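Probar pinzas antes de comprarlas: trucos para un banco con brazo y pórtico de pipeteo

Página de consejos del taller, apartado «Automatización pequeña». Revisada en octubre.

Estos apuntes salen de comparar dos pinzas, la Trokix de dos dedos y la Flamumier de dedos intercambiables, y dos controladores, el Berisha y el Radley. Casi todo se hizo primero en simulador, con el brazo a un lado del pórtico, y solo lo que pasaba ahí se llevó al banco real. Sirve igual para quien tenga un brazo de segunda mano y una mesa larga.

Antes de empezar

Monte el brazo sobre un taco. Elevar la base unos centímetros cambia mucho el alcance hacia abajo, y evita que el codo tenga que doblarse en posturas raras para llegar a una caja baja. En el simulador se mueve el taco en un segundo; en la mesa hay que volver a taladrar.

Ponga todo el material de laboratorio sobre una placa común. Si un día hay que desplazar el conjunto, se mueve la placa, se corrige un solo origen y los puntos enseñados siguen valiendo.

Dibuje en el suelo una línea que marque la zona del brazo, también en el modelo. Ayuda a ver si una estantería o un palé han quedado demasiado cerca.

Prueba 1: acercamiento

Coloque una bandeja perforada al alcance del brazo, lleve la pinza encima y baje despacio. Repita 40 veces con cada pinza, siempre desde la misma postura de salida. No cambie la velocidad entre series. Apunte la desviación en los dos ejes horizontales y deje la altura para otro día, que depende más de la base que de la pinza.

Con el pórtico en la misma mesa conviene fijar una altura de paso común y obligar al brazo a subir a ella antes de girar. Se pierde tiempo en cada ciclo, pero se ahorran choques con los postes. 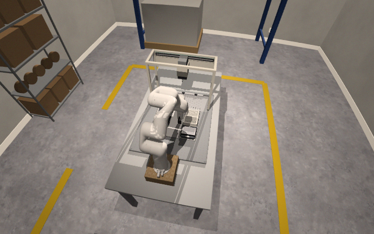

Viorica Georgiev comenta que ella no haría las dos series seguidas: con el Berisha, la segunda tanda le salía siempre mejor que la primera, y acabó alternando una repetición con cada pinza. Lleva más rato por el cambio de herramienta, pero la comparación le parece más limpia.

Es buena idea si el cambio de herramienta es rápido. Con tornillos, yo sigo haciendo tandas enteras y repito la primera al final.

Prueba 2: agarre de cajas de puntas

Las cajas de puntas son más traicioneras de lo que parecen. Pesan poco y las paredes ceden. Tres cosas que funcionan:

Abra los dedos 6 mm más que el ancho de la caja, no al máximo. Con los dedos abiertos del todo es fácil tocar la bandeja vecina.

Agarre por debajo de la mitad de la altura. Si se agarra arriba, la caja se balancea al frenar.

Empiece con la fuerza al 40 por ciento y suba poco a poco. La Trokix sujetó bien en ese valor; la Flamumier necesitó más, seguramente por las almohadillas, que son duras. Unas tiras finas de silicona lo arreglan bastante.

Gire la muñeca 90 grados si hay otra bandeja al lado. Parece obvio, pero yo tardé una tarde en darme cuenta de que el hueco libre estaba en el otro sentido.

Para el simulador: ponga el coeficiente de rozamiento más bajo de lo que crea. Un agarre que aguanta con poco rozamiento suele aguantar en la mesa. Al revés, no.
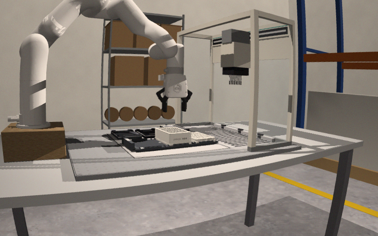
Pinza de dos dedos, abierta, sobre la caja de puntas. A la derecha, el cabezal multicanal dentro del pórtico.

Controladores

El Berisha se programa antes. Los puntos se enseñan a mano y el menú es corto. A cambio, no avisa bien cuando la pinza cierra en vacío: hay que leer la apertura de los dedos y compararla con el ancho esperado.

El Radley pide más trabajo el primer día —sobre todo las señales de entrada y salida— y luego da menos guerra. Permite bloquear una zona mientras el cabezal del pórtico está bajando, y eso en una mesa compartida vale mucho.

Sea cual sea, haga que los dos equipos se pidan permiso. Una señal de «zona libre» en cada sentido basta. No se fíe de los tiempos de espera: funcionan hasta que alguien alarga un paso del protocolo.

Cámaras

Una fija, alta y en diagonal sirve para revisar trayectorias. Otra baja, a la altura de las bandejas, enseña si los dedos rozan. Rok Georgiev recomienda guardar también la postura del brazo con cada toma, y tiene razón: sin ese dato la imagen sirve de poco al cabo de una semana.

Compruebe la luz a distintas horas. Las sombras duras del brazo sobre una tapa perforada confunden a cualquier detector sencillo. En el simulador, mueva el foco y repita la prueba.

Con qué me quedo

Trokix y Radley para la mesa con pórtico. Para un brazo solo, Trokix y Berisha. La Flamumier la guardo para tubos, con los dedos en uve; las pruebas de esos dedos están a medias y las añadiré en esta misma página.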